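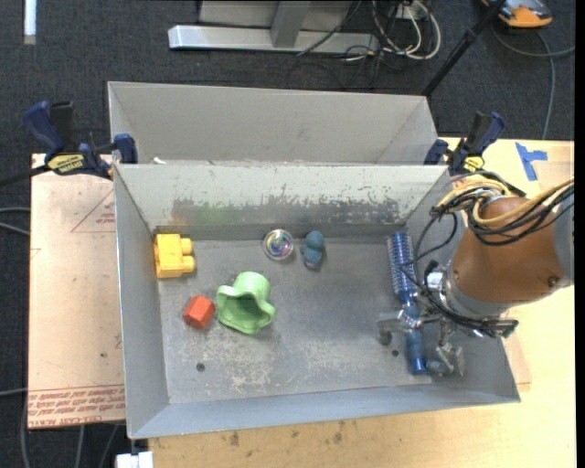
*The Stendale cell, arm over the hairbrush. Watch the thin black wires on the left of the wrist.*

23/07/2026

I have read a lot of fault reports in my life and most of them blame the software. The one I got sent for the bin cell at Stendale did it in the first line. "Grasp policy instability." Two words would have done: stopped working.

The short version is that the arm would reach into the bin, close on something, start to lift, and then the fingers would open. Sometimes it dropped the item from an inch up, and sometimes from high enough to bounce it over the wall. The log said the grip had been commanded open. Eduardo Cardoso, who wrote most of the control code, swore that nothing in it commanded any such thing, and I did what I always do when a programmer swears, which is go and look at the cables.

Now look at that wrist. Thick yellow cables looped over the top, black ones bunched in with them, and thin black wires hanging down the side past the brush. I've been told this is fine because the arm "doesn't move much." It's an arm. Moving is what we bought it for.

We ran 169 picks with the same few things in the bin, the block and the glassy ball and the hairbrush and so on. There were 19 bad releases. The report's theory was that the odd shapes confused the model, and I can see why that appeals. The ball is clear with bright reflections, the green thing has a floppy-looking rim, and anybody would expect trouble from those two. But the ball did well all day. The item that came up worst was the brush, a long plain object with a handle, about the easiest thing in there for a hand to hold.

So why the brush? Catarina Arruda worked it out by doing something very boring. She put the block where the brush had been, on the right side, and the block started getting dropped too. Then she moved the brush over to the left and it came up clean. The object had nothing to do with it. For the right side the wrist had to fold over in a way it didn't for the rest of the bin, and every time it folded, the bundle under the collar got pulled.

We powered down, took the strain off the bundle and opened the connector. One pin had backed partway out. Bend the wrist far enough and the signal went away, and when the signal went away the finger controller read that as "open." The log then recorded an open command, as if a person had asked for one. I find that last part harder to forgive than the pin. A log that can't tell an instruction from a missing wire is going to send people the wrong way every time.

Jarlath Noonan reseated the pin and added a proper strain relief, and we ran the same test again with no bad releases. I'm not calling it fixed. I've seen intermittent faults take a nice holiday before, and the last "fixed" connector on this arm was in January.

What bothers me more is the safety side. A toy block hopping out of a bin is nothing. The same setup is supposed to go to Stornton, where I'm told the parts weigh a good deal more than a hairbrush, and the plan still says loss of signal equals open fingers. I asked why. The answer was that it had always been set like that, so an operator could pull a trapped hand free. Fair enough, that's a real reason, but then you'd better keep people out from under the thing, and I haven't seen a drawing with a guard on it yet.

I've asked for 3 changes before anything ships:

- a separate log entry for lost signal
- cables routed so the wrist can fold all the way without pulling
- a written decision on what the fingers do when the signal drops, signed by somebody

Raimo Hakala has agreed to the first. The second is "under review." I haven't had a reply on the third.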